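Setting Up Your Work Mat

I've put my Prunura mat down more times than I can count, so these are the steps I'd give a friend!

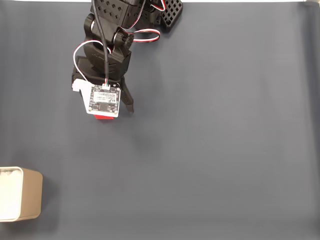 1. Wipe the table first (crumbs telegraph right through, trust me).
2. Unroll the mat and leave it alone for 13 minutes. Go make coffee!
3. Smooth it from the middle out to the edges with your palm.

Note: a corner that still curls needs a heavy book on it overnight.

Caution: never iron it. I tried that back in February, and I had to buy a new one.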